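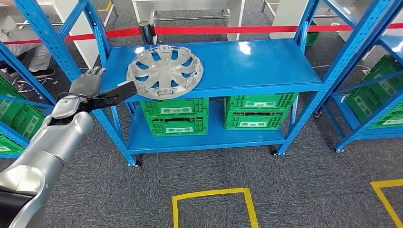 Inholm Parts Room - Minutes of the May Meeting

Start 8:15 a.m. Chair: Lavanya Subramaniam. Present: day shift, receiving, and two people from the Balluline counter. Apologies from the paint shop.

1. Last minutes
Accepted with one change. The order for shelf labels was 600, and the earlier minutes left the number out.

2. Blue shelving on casters
The blue unit with the slotted uprights stays on the carpeted side of the room for now. Receiving asked if it could move closer to the door. Lavanya said the door has to stay clear for deliveries, and the unit can be rolled over when a large order comes in and rolled back after. Agreed.

The top shelf is for wheel covers and hubcaps that are waiting to be checked. They are to be laid flat with the inner face up so the clips and tabs can be looked at without turning each one over. Day shift has been doing it this way already. The counter staff had been leaving them face up and will change over.

There was a question about scratches on the shelf, as the finish is glossy and shows marks. No pad or liner will be bought this quarter. Please lift the covers and don't slide them.

3. Green crates
The lower shelf holds 4 crates, two stacks of two, and that is the limit for this unit. The upper crates sit close under the top shelf, so a third layer will not fit. Spare crates go to the Igwe cage.

The white label panels face the front. Counter staff asked for part numbers on them and receiving wanted the bay number. It was decided to use both, part number on the first line. Small clips go in bags before they go in a crate - the sides are perforated and loose clips fall through.

4. Stock count
Hubcaps and wheel covers on the books: 112. The Tirnden returns are not in that figure and will be added once the paperwork arrives. More than 50 of the covers on the books have no match in the catalog. Day shift will go through these and bring a list to the next meeting.

5. Other business
The counter asked for a second step stool. Lavanya will check the budget.
Pens keep going missing from the receiving desk.

Actions
Lavanya - step stool, Tirnden paperwork
Receiving - crate labels, spare crates to the cage
Day shift - list of covers with no match
Counter - pass on the change in item 2 to the late shift

Closed 8:50 a.m.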